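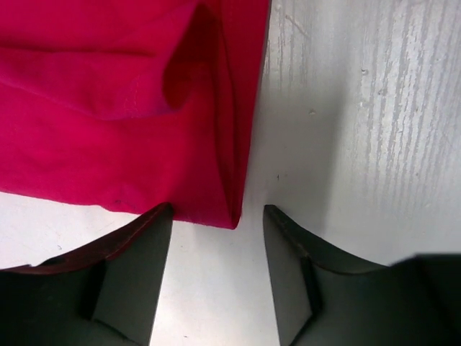
The pink cloth from the wrist camera, Thursday session.

We are four weeks into the folding task at the robotics club and I said I would write up where we are, mainly so that the people who missed November can catch up.

The task is the one set for the Dravcombe student day. A piece of cloth is dropped on the table in a heap, and the arm has to get it flat and fold it in half, then in half again. You get 3 minutes per attempt. No one is allowed to touch the cloth once the clock starts. Last year's task was stacking cups, which we found fairly easy, so this has been a shock.

Flattening is the hard part. With a cup you know where the edge is. With a crumpled cloth the edge could be anywhere, and a fold that has rolled over on itself looks very much like a hem to our software. It goes for the fold, lifts the middle of the cloth and we end up with a different heap. We have been trying to get it to look for a corner first and only go for a straight edge if it can't find one. Bogumił Pawlak wrote that part and it is better than what I had, which I threw away.

Colour helps. We started with a white tea towel on the white table, and that was a waste of two evenings. The bright pink stands out well, though the deep creases come out nearly red and we had to widen the range so they still counted as cloth.

So far we have 353 recorded attempts, all driven by hand by whoever was at the controls. I did a lot of them and my early ones are poor - I kept closing the fingers too high and missing the fabric. Magbanua, our name for the training script, doesn't know which ones are poor, so somebody has to go through and mark them. I have done the first 24 and will do more over the weekend.

Other things. The club at Narkitz are doing the same task and have offered to swap recordings with us, and I think we should say yes. The Dirnier cup is after Christmas and we need to decide whether we are entering with this or with the line follower. Sessions now run 30 minutes later than before, so please sort out your lifts home.

Next week we try the second fold. Bring a laptop charger if you have one, as we are short.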